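Fourteen Seasons at the Front of the Bunch, and Mostly for Somebody Else

July 29, 2022

We had agreed to meet for a quick coffee before the afternoon training ride, and we were still sitting there when the riders came back in. That is the kind of talker he is, and I say it with real affection. The new sports director at Gemik rode 14 seasons as a professional, nearly all of them in the service of other people's results, and he asked me early on to leave his name out of the headline and preferably out of the article too. "Write about the job," he said. "Everybody has read enough about the fellows who won."

So, the job. He was 19 when he signed his first contract, a one-year deal with a small team that paid late and sometimes in equipment. He had won plenty as a junior and took it for granted that he would go on winning. His first week-long race was the Tour of Ploltasa, in February, in a cold rain that came in sideways off the hills, and on the opening stage he was sent back to the car for bottles before he had even worked out where the car was in the line.

"I had eight bottles in my jersey, one of them was leaking down my back, and I was riding up through the cars thinking, well, this will be over soon and then I can race," he said, laughing. "I got to the front of the group, I handed them out, and our captain took a drink and told me he'd wanted the other flavor. I went back again. I think I cried a little, but with the rain you couldn't tell." 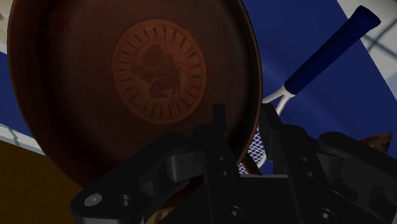 It took him two full seasons to make his peace with it. What changed his mind was a long, flat, windy stage when he was told to keep the leader out of trouble and do nothing else, and he found he was good at it. He could feel where the wind was going to come from after the next bend. He knew which riders got nervous at a traffic circle and which ones would leave you a gap.

"You have a man on your wheel all day and you get so you can hear how he's doing," he told me. "The way he shifts, the way he breathes through his nose or his mouth. I had one leader who hummed when he felt good. When the humming stopped I'd drop the pace a hair, just a hair, and after a while it would start up again. We never once talked about it. I don't believe he knew he did it!"

He won twice in his own right, and he tells both stories quickly. One was a time trial on a course so short he says he held his breath for most of it. The other was a stage into Ziltum, from a breakaway that the bunch misjudged. He keeps the trophy from that one at his mother's house, where it holds the clothespins.

He slows down, though, when he gets to the Beltrán, the climb where he crashed. He had done his turn and was on his way down the far side, in no hurry, when his front wheel went on a patch of gravel. A broken thighbone, a broken collarbone and a hand that still aches before rain. From that afternoon to his next race start was 367 days, and he had counted every one of them on a calendar in the kitchen.

"The first months, people call you," he said. "Then the season goes on without you, as it should, and they call less. I'm not complaining. But I make a point now of phoning my injured riders on race days, in the morning, before the start. That's the hour when you feel it. By the afternoon you're watching on TV and shouting like everybody else."

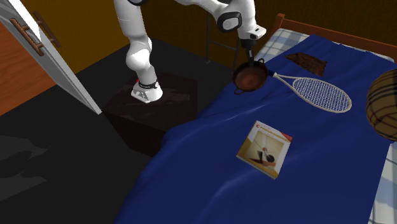
Computer rendering of a white robot arm holding a round copper-brown pan.

He came back and rode four more years, and he says they were his happiest, partly for having given up worrying about whether he was happy. Gemik offered him the seat in the second team car the winter after he stopped. He took a while to say yes. He had always thought directors talked too much on the radio, and he was afraid (with some reason, his riders tell me) that he would turn out to be the worst of the lot.

"I have a rule. If I've said it once, they heard it," he said. "I break the rule every day. On the last stage in Ploltasa this year I told them about the same left turn four times, and the fourth time one of the young ones came on and said, very politely, that they were already past it."

I asked what he looks for in a young rider, expecting him to say something about power numbers, and he did get there eventually, by way of his grandfather's goats and the price of tires. Mainly, he said, he watches them at dinner. He likes the one who passes the bread before taking any. He likes the one who asks the mechanics what time they got to bed.

"Strong legs, sure, you need them, and there are machines to test for that. But I want to know who's going to turn around in the rain and go back for the other flavor."

The riders were rolling in by then, leaning their bikes along the wall, and he got up to ask them how the wind had been.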